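Regreasing the gripper, again

The Foltbridge manual says to regrease the finger slides every 40 hours. I don't believe it. Veikko swears by the schedule, but Veikko also bought the extended warranty. I did it his way for 3 weeks and the left finger still closed late. 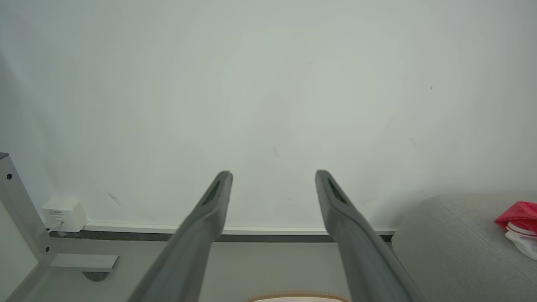
So in January I'm going to skip the grease and redo the zero position with the fingers open - two screws, one cable, and a lot of waiting on the software. Raili thinks the cable is the real problem. She may be right.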